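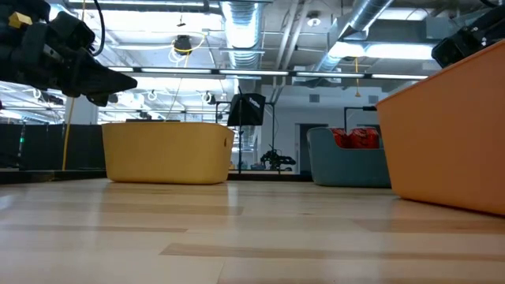 Abb. 4: Arbeitsbereich mit den Behältern auf dem Hallenboden, oben links der Greifer.

4.2 Aufbau und Erprobung des Greifersatzes

Untersucht wurde der Greifersatz Podano des Anbieters Momura, der als Nachrüstpaket für vorhandene Arme verkauft wird. Zum Lieferumfang gehören 2 Greifeinheiten, die Anschlussleitungen und die Steuersoftware Killora. Montage und Inbetriebnahme erfolgten nach Herstellerangaben, Anpassungen an der Mechanik wurden nicht vorgenommen.

Als Testaufgabe diente das Umlagern von Gegenständen zwischen offenen Kunststoffbehältern. Die Behälter unterscheiden sich in Farbe und Form (orange, senfgelb und graublau, siehe Abb. 4) und stehen ohne Fixierung auf dem Boden. Im graublauen Behälter liegen zwei rote Objekte mit dunklem Muster. Der Holzboden spiegelt die Deckenbeleuchtung streifenförmig, was bei der Bewertung der Objekterkennung zu berücksichtigen ist.

Insgesamt wurden 407 Greifversuche ausgewertet. Fehlgriffe traten vor allem an den Behälterwänden auf, wenn die Fingerspitze schräg zum Rand geführt wurde. Beim Vergleichssystem Barrios war dieser Effekt schwächer ausgeprägt, dort dauerte allerdings die Kalibrierung deutlich länger. Die Software Killora meldete Kontaktverluste zuverlässig, protokollierte sie aber ohne Angabe der Greifposition. Die Positionen mussten deshalb nachträglich aus den Gelenkdaten bestimmt werden.

Der Hersteller gibt für die Fingerauflagen ein Wechselintervall von 3.000 Zyklen an. Dieser Wert wurde in der Erprobung nicht erreicht, Aussagen zum Verschleiß sind daher nicht möglich.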